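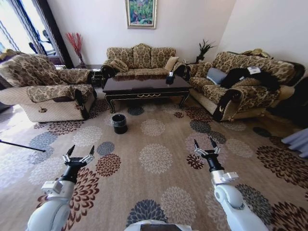
Mernano 敷物用フェルト下敷き(Isura製)

カテゴリ:床まわり/カーペット・ラグ/下敷き・滑り止め

カーペットの下敷きは、売り文句がやたらと大きくなりがちな商品です。静かになる、暖かくなる、長持ちする、腰が楽になる、掃除まで楽になる。フェルトを一枚敷いただけでそこまで暮らしが変わるなら、とっくにどの家にも敷いてあるはずです。Mernanoも、メーカーの Isura から届いた資料にはほぼ同じことが書いてありました。当店 Fultthorpe では扱うことにしましたが、資料をそのまま写す気にはなれなかったので、納得した部分と、していない部分を分けて書いておきます。

品物の説明

針で繊維を絡めたフェルトの片面に、薄いゴムの層を付けた下敷きです。ゴムの面を床に、フェルトの面をカーペットの裏に当てて使います。色は杢グレーのみ。どうせ見えないので色違いは要らないと思いますが、メーカーは来季に生成りを追加するそうです。何のためかは聞いてもよくわかりませんでした。

標準寸法は300cm×400cm。これより小さい部屋では切って使い、大きい部屋では継いで使います。巻いた状態で、長さ63cmの箱に入って届きます。畳んでから巻いてあるため、開くと折り筋がはっきり残ります。メーカーは「一晩で消える」と言いますが、店の床に広げたものは翌朝も筋が見えていました。気にならなくなったのは次の週です。薄手のラグを重ねる方は、この点を見込んでおいてください。

「滑らない」について

木の床やクッションフロアの上では、たしかにずれにくくなります。家具の載っていないラグを足で蹴ってみても、端がめくれるだけで全体は動きませんでした。ここは資料どおりと認めます。

ただし、床にワックスがかかっていたり、ほこりが残っていたりすると話が変わります。拭かずに敷いた区画では、わりに簡単に滑りました。「どんな床でも」という文句は、掃除の済んだ床でのことだと読み替えるのがよさそうです。畳の上では試していません。メーカーに試験結果を求めたところ「問題ないと考えています」という返事だったので、畳用としてはお勧めしません。

カーペットの上にラグを重ねる場合も同様です。ゴム面が毛足に乗ってしまい、歩くたびに少しずつ動きます。重ね敷き用には別の品があり、Mernanoを選ぶ理由は見当たりません。

「静かになる」について

足音の角は取れます。スリッパの音、硬いおもちゃを落とした音などは、聞いてわかる程度に変わりました。一方、子どもが飛び跳ねたときの低い音は、下の階で聞いていた Rokeya Weerakoon によると「敷く前と区別がつかない」とのことです。集合住宅で階下から苦情が来ている方が、これ一枚で片づくと期待して買うと、おそらくがっかりします。資料には遮音等級のような数字が並んでいましたが、測定条件の記載がなく、問い合わせても出てこなかったので、このページには載せていません。

「暖かくなる」について

床からの冷えは多少やわらぎます。暖房費がどれだけ下がるかという試算も資料にありましたが、どういう家のどの部屋を想定した計算なのか不明です。冬に裸足で歩いたときの感じがいくらかましになる、当店として言えるのはそこまでです。

床暖房には使わないでください。メーカーの資料では「使用可」と「推奨しません」が別のページに両方書いてありました。どちらが正しいのか確認中ですが、はっきりするまでは使用不可としてお売りします。

「カーペットが長持ちする」について

理屈はわかります。裏面が床とこすれなくなり、踏まれたときの力も分散します。とはいえ、二枚の同じカーペットを、片方だけ下敷きありで何年も同じように使った人を私たちは知りません。寿命が倍になるという宣伝については、倍の根拠を教えてもらえるまで保留にしています。

柄物のカーペットでは、寿命とは別に、たるみの問題があります。大きな丸い花模様が繰り返すような柄は、生地が少し寄っただけで模様の列が曲がって目につきます。下敷きがあると表が引っかかって寄りにくくなる反面、曲がったまま敷くと後から引っぱっても直りません。いったんめくって敷き直すことになります。無地より柄物のほうが手間がかかると思ってください。

敷き方

床を拭き、完全に乾かします。
下敷きをゴム面を下にして広げ、折り筋を手でならします。
カーペットより四辺とも少し内側になるように印を付け、切ります。普通の家庭用はさみでも切れますが、途中で手が痛くなります。大きめのカッターと当て板をお勧めします。
継ぐときは重ねず、突き合わせにして布テープで留めます。重ねると段が表に出ます。
カーペットを端から転がすように広げます。柄の向きはこの時点で合わせておきます。

一人でもできますが、標準寸法をそのまま使うなら二人のほうが無難です。家具を半分ずつ寄せて作業する方法も紹介されているものの、試した Farzana Navaratnam は途中で折り返しの位置がずれ、結局全部どかしてやり直しました。

におい

開封直後はゴムのにおいがあります。資料には「ほぼ無臭」とあります。鼻には個人差があるとしても、これは無理のある書き方です。窓を開けて広げておけば弱まりますが、寝室に敷くなら日を空けてください。

手入れ

丸洗いはできません。飲み物をこぼしたときはカーペットをめくり、フェルトを乾いた布で押さえて水気を取り、立てかけて陰干しします。牛乳をこぼしたあとのにおいが取れるかどうかは、正直なところ怪しいと見ています。掃除機は軽くなら可、回転ブラシは毛羽立つので避けてください。

見本について

切れ端の見本を無料でお送りしています。重さは約300g、靴で踏んで厚みを確かめるには足りる大きさです。床材との相性、とくに変色が心配な方は、見本を目立たない場所に置いてしばらく様子を見てから注文してください。塗装の古い床では、ゴムの成分が移って跡になることがあります。メーカーは「移行性なし」としていますが、当店ではこの表示を理由に返品を断ることはしません。

お問い合わせの多い点

ペットの爪で傷まないか:カーペットの下にあるかぎり、まず触れません。端を掘る癖のある犬には効き目も害もないでしょう。

ロールのまま立てて保管できるか:短い間なら可。長く立てておくと下側がつぶれます。寝かせてください。

防ダニか:防ダニをうたった文章が箱に印刷されています。加工の種類も試験の方法も書かれていないため、当店では防ダニ品として扱っていません。

ほかの下敷きより良いのか:価格の近い品と比べて、ずれにくさは上、においは下、音は差がわかりませんでした。ラグが動いて困っている方には役に立つと思います。それ以外の理由で迷っている方は、先に見本を取ってください。

返品

未裁断であれば、開封後でもお受けします。切ったものは、寸法違いや剥がれなど品物側の不具合に限ります。元の箱には戻らないので(何度やっても戻りませんでした)、ひもで巻いて袋に入れていただければ結構です。

商品担当:Lutfa Bandara
在庫:取り寄せ。次の入荷は1月の予定ですが、この仕入先の予定は前にも遅れています。

最終更新:12月1日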